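Moving long distance, ship boxes or rent a truck?
Moving & Packing > Long Distance

turcotte_lane
Moving in February, 2,348 miles. One bedroom apartment, no kids, one cat. Quote from Ratamer came in way over what I had in mind, so now I'm thinking sell the furniture and ship the rest in boxes. Has anyone done this? Is it dumb? Bed is old anyway. Desk I like.

hovby4
Did it 4 years ago. Sell everything. You will not miss the couch. Use plastic bins with latches for anything you care about, cardboard gets crushed and the bottoms give out.
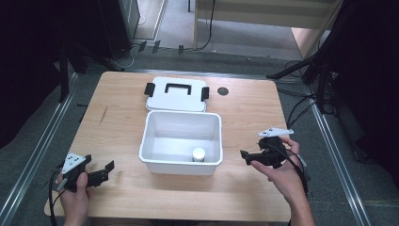
Also label two sides, not the top. Tops get stacked on and then your reading nothing. Ask me how many times I opened the kitchen stuff looking for socks.

rollov_mike
Disagree on bins. They weigh more, cost more, and some carriers charge extra for them. Double wall cardboard and good tape. Done.

hovby4
Mine all got there fine. Cardboard, lost a lamp and half my plates.

rollov_mike
Thats packing, not the box.

turcotte_lane
OK so say I go with shipping. The desk is the one thing I'm stuck on. Selling it feels bad, top is still nice. What would you ask for it?
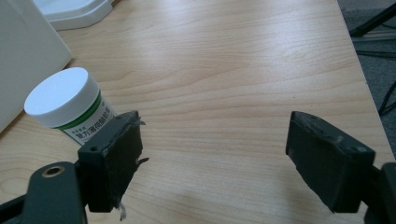
Desk top, light wood.

Arnulfo Tello
I buy and sell used furniture. Hard to price off one close up, put the whole desk in the listing, legs too. Start at 500 if it's solid wood, expect less. If it's veneer cut that way down. Check the underside edge.

rollov_mike
500 for a used desk lol. Good luck

Arnulfo Tello
I said start at.

turcotte_lane
Pretty sure it's solid but will look tonight. Can the top come off and ship by itself? Found new legs online, cheap.

hovby4
Don't. Oversize fees will eat you alive. I priced a table top once and it was more than the table. 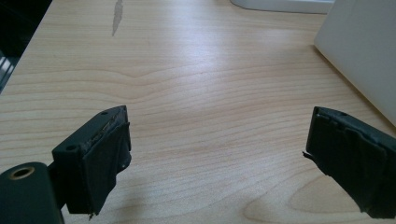
If you really want to keep it, look for shared truck space, you pay by the foot. Slow but way cheaper. Took mine three weeks.

turcotte_lane
Hadn't thought of that. Calling around tomorow. Cat rides with me either way.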